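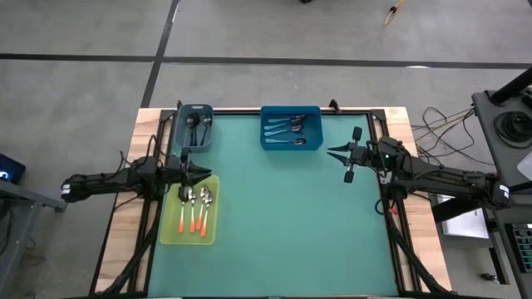 Print this page | E-mail this page

Sirnberg Business Help Exchange
Market Entry and Retail

Choosing a second-tier town for a first regional store

Posted by: Carneck Homewares
Our company sells kitchen goods through 8 stores, all in large cities. The board has asked for a proposal to open in a smaller town by October. We have household income figures for 110 towns but no reliable data on what residents spend in our category. Which measures should be given the most weight, and is it advisable to sign a lease before testing demand?

Posted by: Triantafyllou Advisory Desk
Income alone is a weak guide. We recommend that applicants first review their own online orders by postal code. A town that already places some 500 orders a year without a local store deserves closer study. Next, compare rents on the main shopping street with those at the edge of town, and confirm how often your carrier delivers there. A short lease with a renewal option is preferable to a standard term. Please note that advertising rates in smaller towns are often negotiable, and that local radio and newspapers may still reach more households than paid search.

Posted by: Cotasero Trade Office
The above is correct as to leases. Members should also check whether the municipality requires a separate signage permit. Ours took longer than the store fit-out.

Posted by: member511
We just picked the town with the most parking. Sales are fine so far.

Related items
Franchise or company-owned stores in small towns
Reading a regional spending survey
Shared warehousing: notice periods and deposits
Local newspaper advertising rates

Search this site Enter keyword Go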